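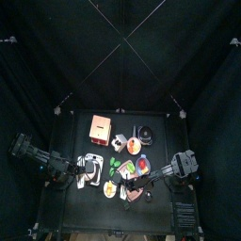

黑色桌面上的玩具厨房用具

兰杜安·蓬玛(Lamduan Phromma)的玩具借阅处在厄廷利(Ultinley)老邮局的一楼,门口没有招牌,只在玻璃上贴了开放时间。2021年8月27日,星期五,我去的时候她正在给一套木制铁路拼图换袋子。她请我先坐,说手里这一袋必须一口气装完,中途停下来就要从头再点一遍。

借阅处目前登记在册的玩具有2527件。一盒积木算一件,一套茶具也算一件,里面的小零件另有清单。注册的家庭有300户,大部分住在厄廷利,也有从莫尔蒙特(Mollmont)坐公共汽车来的。

“最早只有一个书架,”蓬玛说,“放在我姐姐的店里,店卖窗帘。买窗帘要等人量尺寸、裁布,孩子在旁边很烦,我就拿了几样自己孩子不玩的东西过去。后来有个客人问能不能带一套回家,下星期还。我说可以,在一张收据背面写了她的名字。”

那是12年前的事。收据她留着,夹在第一本登记簿里。第一样借出去的是一个带盖子的形状盒,少一块三角形。还回来的时候三角形还是少的,但那位母亲用硬纸板剪了一块补上。

我问她,哪一类东西借得最多。

“过家家的厨具,一直是。锅、盘子、杯子、切开又能粘回去的蔬菜。有人以为会是拼图或者遥控车。遥控车借得也勤,可是一般一个星期就还了,厨具会续借。续借一次,再续借一次,然后打电话来问能不能买。”

她不卖。规定是每件东西最多借六个星期,之后必须在架子上放满一个星期,别的家庭才有机会看到。这条规定引起过几次争执,有一位祖父在电话里跟她讲了很久,说孙女每天早上要用那个小壶给他倒“咖啡”。蓬玛后来告诉他在哪里可以买到类似的。

“他买了,可是过了一阵又来借我们这一个。他说新的那个壶嘴不对。”

厨具也最难管理。零件小,样子又彼此相像,一家人如果同时借了两套,还的时候多半混在一起。她起初用颜色区分,每套点一个颜色的油漆点,很快颜色就不够用了,油漆也会被孩子抠掉。现在的办法是每套配一张塑封卡片,上面画着每样东西的轮廓,大小和实物一样。还的时候把东西一件件放到轮廓上,空着的地方就是缺的。

“我自己画的。画得不好,勺子像船桨。但是小孩会用,四岁的孩子就能对着卡片收拾,有的把收拾当成另外一个游戏。家长以前讨厌还东西之前那一晚,要趴在地上找。现在还是要找,只是知道在找什么。”

缺了怎么办?她说一般不罚。借阅处收年费,年费里有一部分就是拿来补零件的。她有一个抽屉专门放“孤儿”,也就是别的套装坏掉以后剩下的东西,缺了杯子就去里面找杯子。颜色对不上没关系。真正要紧的零件,比如电池盖,她会请梅尔尼克(Melnyk)五金店帮忙配螺丝和弹簧。店里的人起初不太愿意接这么小的活,后来蓬玛每次都攒满一袋再拿过去,月底一起结账,双方都省事。

说到清洗,她把登记簿推到一边,讲得比前面都仔细。塑料的用温水和普通洗洁精,放在网袋里晾。木头的不能泡,用拧干的布擦,擦完立起来放,平放会翘。布做的食物每次还回来都要洗,里面填棉的那些要晒足一天,天气不好就挂在暖气旁边的绳子上。有磁铁的要单独检查,缝口松了就直接下架。

“磁铁这一条我没有商量的余地。曾经有人捐来一盒很漂亮的磁力棒,德莫(Demow)牌的,差不多是新的。我拆开一根看,两头一拧就掉。我跟捐的人说谢谢,然后没有上架。她有点不高兴。”

捐赠占了收藏的一大半,但收下来的比送来的少得多。送来最多的是毛绒动物和快餐店赠品,这两样她基本不要。毛绒动物不适合借,孩子一旦跟它睡过一晚,还回来就是一场哭闹。她认为这对孩子不公平。

“一辆卡车借三个星期还掉,孩子能接受。一只熊就不一样了。我们早年借过熊,有个男孩在门口抱着不放,他妈妈站在那里,后面还有人排队。我把那只熊从登记簿里划掉,送给他了。第二天我把其他的熊也全部下架。”

去年借阅处关了很长时间。她没有闲着,把每一套卡片重画了一遍,又给架子换了位置,从按年龄排改成按用途排:搭的、拼的、骑的、装扮的、做饭的。以前按年龄排,家长总是直接走到自己孩子那一格,别的看都不看。有些八九岁的孩子其实还想玩厨具,但不愿意让人看见自己站在“三岁以上”的牌子下面。

今年4月重新开门的第一个星期六,来了17个家庭。她原以为会更多。有些人还有顾虑,也有些家庭在关门期间搬走了,他们借的东西到现在没有回来。她打过电话,有几家把东西寄了回来,邮费自己出的。其中一个包裹里除了拼图还有一封孩子写的信,问那辆红色消防车现在在谁家。

“我回信说在一个叫不出名字的人家,因为不能透露借阅人。后来觉得这样回有点无聊,又补了一句,说它很忙。”

她雇了一个半天班的助手,星期二和星期四下午来,其余时间由她自己守着。房租是最大的开支,老邮局的业主给的价钱比市面低,合同每年签一次,她每年都要为这件事睡不好几个晚上。厄廷利图书馆提过把借阅处并过去,她去看了给的房间,在地下,推婴儿车的人要绕到后门坐货梯。谈了两次,没有下文。

我问她,现在孩子玩的东西和12年前比有没有变化。她想了一下,说家长问的问题变得多一些。以前问“耐不耐摔”,现在问“这个能锻炼什么”。

“我不太会回答。我会说,你让他玩一个星期,看他拿来做什么。有个女孩借了一整套木头蔬菜,从来没有切过,全部用来给洋娃娃当枕头。她妈妈问我是不是借错了,要不要换一套枕头给她。我们没有枕头。”

她自己小时候的玩具不多。母亲在市场边上卖汤粉,给她的是真的碗,缺了口、不能再给客人用的那种,还有一把断了柄的漏勺。她在摊子后面用沙子和树叶做汤粉,卖给隔壁摊位的人,对方付的是瓶盖。到现在她看见新的玩具碗,会先拿起来翻看碗底有没有脚。没有脚的碗在地毯上放不稳,里面的东西会倒出来,小的孩子容易着急。

“做玩具的人有时候没有想到地毯。他们在桌子上试,可是两岁的孩子都在地上玩。盖子也是,很多锅盖的提手太细,手套一样胖的小手捏不住。我写信给过几家厂,有一家回了,说会转给设计部门。”

谈话中间来了两位还东西的。一位父亲把袋子放在柜台上就要走,蓬玛叫住他,让他等她对完卡片。少一个鸡蛋杯。他翻了外套口袋,又去车里找,在儿童座椅的缝里找到了,上面粘着饼干屑。她擦干净,放到轮廓上,在登记簿里打了一个钩。另一位是还骑行车的,后轮有响声,她推着在地上走了两圈,挂上一张黄色的纸条,写了“轴,上油”。

接下来的计划不多。她想在冬天之前把窗边那一排架子降低一格,让孩子自己能够到上层的盒子。另外想试着办一次修理日,让家长把家里坏了的玩具带来一起修,工具由她出。日期没有定,要看梅尔尼克五金店哪一天能借给她一台小台钳。

老邮局借阅处的开放时间是星期二、星期四下午两点到六点,星期六上午九点到中午。办理注册需要一份住址证明,第一次来最多可以借两件。还骑行车的家庭请从侧门进,正门有两级台阶。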